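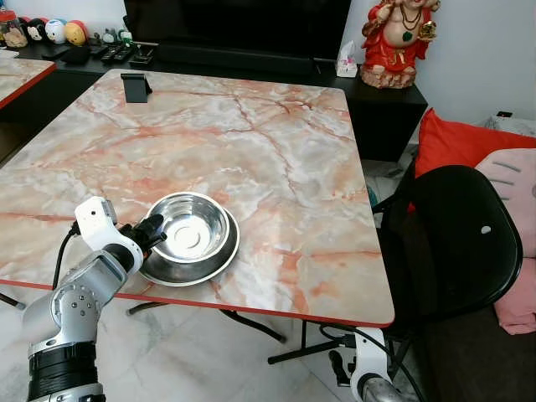
Ticket 3927: Left gripper stops short when grasp target is shiny metal
Opened by: Efraín Taipe
Assigned to: Brendan Quinlan
Component: Drellix grasp planner
Status: Closed, fix merged

Efraín Taipe wrote:
Hello all, and thank you for the quick help with the cable drivers last time, it made my week! I'm afraid I have another one for you. When I ask for a rim grasp on a stainless steel bowl sitting in a steel plate, the left arm gets to the rim and then the planner gives up with "target pose lost". A plastic bowl in the same spot is no trouble at all. I've recalibrated the head camera twice (and then once more, to be on the safe side) and the log is the same each time. Line 415 is where it goes wrong, as far as I can tell.

Brendan Quinlan wrote:
Hello Efraín, lovely clear report, thank you. Could you send me the depth dump as well, and tell me which release you're on? I have a feeling the polished inside of the bowl is giving us holes in the depth, and the rim fit then slides down on to the plate.

Efraín Taipe wrote:
Attached. I'm on build 1239, the one from December.

Brendan Quinlan wrote:
Well, there it is. The depth is mostly missing inside the bowl, and the fitter has picked the plate's rim because it's the wider circle. Once the fingers get close the two guesses disagree and the tracker drops the target. Ernő Borbély wrote the original fit, so I had a good long chat with him, and he suggests fitting both circles from the colour edges and keeping the higher one. Please try branch 191, and set rim_source to "edges" in your config. Do restart the planner afterwards, as it only reads that file once.

Efraín Taipe wrote:
Tried it this afternoon, ten grasps and ten lifts, and I'm delighted. The approach is a touch slower, but I can live with that.

Brendan Quinlan wrote:
Splendid! Merged on March 24, 2023. The slow approach has its own ticket now, with Donal Mac an tSaoi.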